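Workshop Tips: Looking After a Two-Armed Bench Robot

These notes cover the bench cell at our Otley shop, which has two arms, two jointed hands and a plain table. Most of it will carry over to any small two-handed machine that sorts or moves light parts. Check your own manual for torque settings and lockout steps before you copy anything.

Before you start

Switch off at the wall and hang the tag on the plug. The stop button holds the arms but it does not take the power off the hand drives. Support each forearm with a folded towel before the power goes, or it will settle onto the table under its own weight and land on the fingertips.

Keep a tray for screws. The finger covers use two lengths that look the same until you run one through the other side.

Cleaning the hands

Do the hands once a week. We do ours on Saturday morning when nothing is waiting. Use a soft brush first, working from the palm out toward the tips, then a lint-free cloth barely damp with water and a drop of dish soap. Do not spray anything at the joints. Solvent cleaners make the fingertip pads slick, and a slick pad drops round parts long before it looks worn.

Open and close each finger by hand while the power is off. It should move with the same light drag the whole way. A gritty spot usually means dust in the second joint. Brush it again, and if the grit stays, take the cover off and look for a thread or a hair wound on the pin. Tweezers will get it.

Fingertip pads

Change pads in pairs, thumb and opposite finger together. One new pad against one old one pulls the part sideways as the grip closes. Ours come from Vendisora in bags of 50, and a bag lasts a long time if you keep it sealed and out of the sun.

To change a pad, peel the old one from the palm side, clean off the leftover glue with a plastic scraper, and let the surface dry. Press the new pad on from the center outward and leave it for an hour before the hand grips anything.

Laying out the table

Set the bin on one side, the target pad on the other, and leave the middle for whatever sits between the two jobs. A matte, light gray surface is easier on the overhead camera than a shiny one. Bright, solid colors are good for test parts. Leave a clear strip in front of the robot's body so the elbows can fold back without sweeping anything onto the floor.

Vaughan Costigan did our first layout in simulation before he moved a single clamp, and I would do it that way again. It takes an evening, and you find out which reaches are awkward while they are still free to fix. 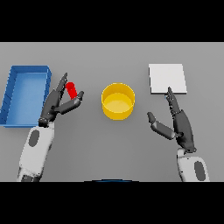
Mark the final positions on the real table with thin tape at the corners only. A full outline of tape lifts at the edges, and the camera may start picking it up as a part.

Check that each hand can reach its own side without the wrist going to the end of its travel. If the wrist hits its limit, move the bin closer by a finger's width and try again. Shifting the arm mounts is the last resort – you will have to redo the whole calibration.

Checking the grip

Start with a small upright cylinder. It shows up a bad grip faster than a block does. Run the pick at quarter speed and watch from the side:

If the part tips toward the thumb, the thumb is closing early.
If it tips away, the fingers are.
If it twists, look at the pads before you touch any settings.

Our grip force is set to 9 on the controller's scale. The factory setting was 69, which was fine for metal parts and squashed everything else. Write the old number down before you change it. Declan Rewi keeps ours in pencil on the inside of the cabinet door.

Cables

Look along both forearms for rubbed spots, mostly at the elbow. The cable needs enough slack for the arm to reach straight out, plus a little. Cable ties should be loose enough to turn with your fingers. We used Nguyen-Tran spiral wrap on the last pair and it has held up better than the split tube.

Recalibrating

Recalibrate after a pad change, after anyone bumps the table, and after the heating comes on for the winter. Let the machine run empty for about 89 cycles first so the joints warm up. Then send both hands to the center mark, one after the other, and compare. If they disagree by more than the width of the tape, go back and check the mounting bolts before you run the routine.

Spare parts to keep on the shelf

Fingertip pads, one bag
Cover screws, both lengths, in separate labeled jars
One finger cable for each hand
Spiral wrap
Lint-free cloths

Trotgate will ship finger cables singly, but February orders came slowly for us, so we now reorder when we open the last one.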